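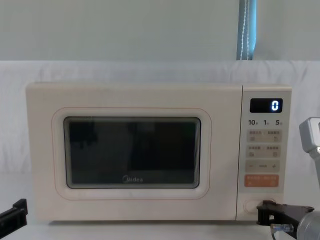 What should a small lab buy first for a microwave task station?

Start with the table, the cloth backdrop and spare gripper fingers, then order the arms. Arms have long lead times, but the cheap parts are what stopped us in May!

Gitwood Planning Card

Costs and purchase notes for the two-arm microwave station at Petthorpe. Kept by Tsehay Wubshet, with order records from Tomás Doherty. We love this little setup and hope the numbers help you plan yours.

What we budgeted
Finger sets: 8, ordered through Caltia
Wrist camera cables: buy spares in the same order (shipping costs more than the cable)
Small parts, one year: $800
Episodes planned: 114

The microwave is a regular kitchen model with a push-button door, and a household appliance keeps this line wonderfully cheap.

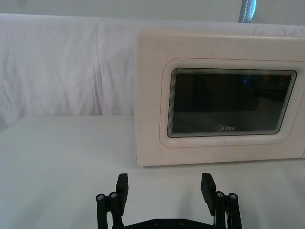
Lead times

Mac Giolla quoted 31 days for the arm mounts. Get the quote before you fix a start month, and ask for the screw sizes too.

Open items
Second backdrop cloth, price pending
Service plan for year two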